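ホーム　お知らせ　作品づくりの相談　お問い合わせ

お問い合わせ番号 1161
件名：夜のイルミネーション写真が、刷ると沈んでしまいます
受付：24/8/5
製品：Bollus 卓上カレンダー（用紙 Gavdale マット）
状態：解決済み

■ ソランジ・ヘゼンデ（Solange Rezende）様より

いつもお世話になっております。毎年、冬の飾りつけの写真でカレンダーを作って親戚に配っているソランジです。暑い盛りにクリスマスの話で恐縮ですが、早めに始めないと毎年ばたばたしてしまって、去年などは叔母のところに届いたのが年明けでしたので、今年こそはと思っております。

ご相談は表紙の写真のことです。Brandão 邸の庭を日暮れのすぐあとに撮ったもので、空の深い青がまだ残っていて、門から玄関まで緑と金色の灯りが続いている、自分ではたいへん気に入っている一枚です。ところが試し刷りをお願いしたところ、空はほとんど黒で、植え込みの緑の灯りもくすんだオリーブ色になってしまいました。画面で見ているときはあんなにきらきらしているのに、と家族みんなで首をかしげております。

カメラは三脚（Parnier の古いものです）に載せて撮りましたので、ぶれはないと思います。データは16ビットのTIFFで書き出し、そのままアップロードしました。プリンター側の問題でしょうか、それとも私の現像がいけないのでしょうか。
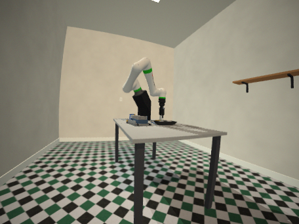 それから、書き忘れるところでした。同じカレンダーの二月に入れる昼間の雪景色は、びっくりするくらいきれいに刷れているんです。ですから紙が悪いわけではないのだろうと、素人なりに思っているのですが……。長くなってすみません。

■ 担当：グレイシ・アスンソン（Gleice Assunção）

ソランジ様、たいへんご丁寧にありがとうございます。暑い日にイルミネーションのお話を読むと、こちらまで少し涼しくなるようで、嬉しく拝見しました。日暮れのお写真、門の影の落ち方がとても素敵ですね。

さて、いただいたデータを確認いたしました。ファイルに壊れたところはなく、ピントもしっかり来ています。気になった点を書きますので、お手すきのときにお試しください。

・画面の明るさ。最大でお使いでしたら、70％まで下げて、お部屋の照明をつけた状態でもう一度ご覧ください。
・カラープロファイル。広い色域のまま埋め込まれていました。sRGBに変換したうえで書き出し直してください。
・用紙。Gavdale マットは落ち着いた風合いが持ち味ですが、暗いところの階調は光沢紙より詰まりやすいです。

■ ソランジ様より（追記）

さっそく画面を暗くしてみましたら、まあ、試し刷りとそっくりになりました！　今までずいぶん眩しい画面で作業していたのですね。夫には前から目に悪いと言われていたのですが、聞き流しておりました。暗いところを少し持ち上げたら、空の青は戻ってきました。ただ緑の灯りのほうが、今度は蛍光ペンのようになってしまい、加減が分かりません。

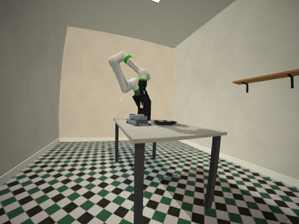 ■ 担当：グレイシ・アスンソン

空の青が戻ってよかったです！　緑の灯りは、夜景のご相談のなかでもいちばん手こずる色で、私も自宅の玄関飾りの写真で毎年のように悩んでおります。彩度を全体で上げてしまうと、金色の灯りまで一緒に濃くなりますので、緑だけを選んで少しずつ動かすのがよいかと思います。目安がないと難しいというときは、すぐ上の画像の、白いアームの前腕の上端に巻かれた幅の広い明るい緑の帯、あのくらいをいちばん明るい灯りの上限とお考えになってみてください。それから、淡いグレーの天板のような、色味の少ないものを横に並べて眺めると、目が緑に慣れてしまうのを防げて、やり過ぎに気づきやすくなります。お写真のなかでしたら、玄関脇の石段がちょうどその役をしてくれそうです。

試し刷りをもう一枚、こちらでお出しします。受付コードは405ですので、アップロード画面の備考欄にご記入ください。

■ ソランジ様より（追記）

二度目の試し刷りが届きました。窓辺で見ても電灯の下で見ても、空はちゃんと青くて、植え込みの灯りもあの晩に見た色にぐっと近くなっています。石段を見ながら調整するというのは思いつきませんでした。門のいちばん奥だけはまだ少し暗いのですが、夫がここは暗いほうが夜らしいと申しますので、このままにいたします。

用紙は迷った末に、やはりマットのままでお願いします。台所に置くと光沢紙は電灯が映り込んで、予定を書いても読めないのです。

■ 担当：グレイシ・アスンソン

ご連絡ありがとうございました。旦那さまのご意見に私も一票です。本刷りのご注文は10月の末までにいただけましたら、年内のお届けに間に合います。部数はあとから変更していただけますので、叔母さまの分もどうぞお忘れなく。こちらの件は解決済みといたしますが、同じ番号にご返信いただければいつでも再開いたします。

お問い合わせ｜© Bollus カスタマーサポート｜ページの先頭へ戻る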